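Progress report to the Rolbridge Fund
21 Feb 2022
Project: Horkus, a record of improvised music for clarinet, prepared piano and tape

Where we are

You gave us money for a trio album and we have, so far, most of one. Five pieces are recorded and three of those are mixed. The fourth has been mixed twice, and the trio prefers whichever version is not playing at the time.

The sessions at Trurari went well once the piano was tuned. It was then filled with bolts and felt, and the tuner has asked to be left off the credits. The long piece, Bouazza, came in at about 168 takes if you count every fragment of tape. We plan to use one of them, plus the end of another.

The tape parts took longer than we told you they would. Our loops are short and quiet, and the clarinet is neither. We moved the tape machine into the hallway, which helped the balance and annoyed the upstairs tenant - she has since asked for a copy.
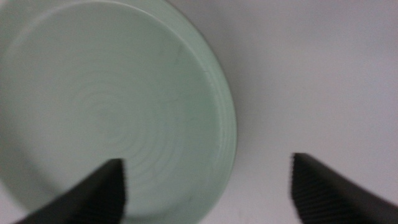
Money

Studio hire is paid in full. Mastering is not, and the quote has gone up a little. We covered the difference by dropping the gatefold sleeve, which the trio mourned for an afternoon. The travel line is underspent, mainly because our one out-of-town concert was canceled by the venue.

Still to do

Finish the last two mixes. Agree on a running order, a subject we now raise only after meals. Send everything to mastering and write the sleeve notes, which should be shorter than the draft you saw in the application.

We would like to keep the original delivery date and are asking for no extra funds. We may ask for three more weeks on the final accounts.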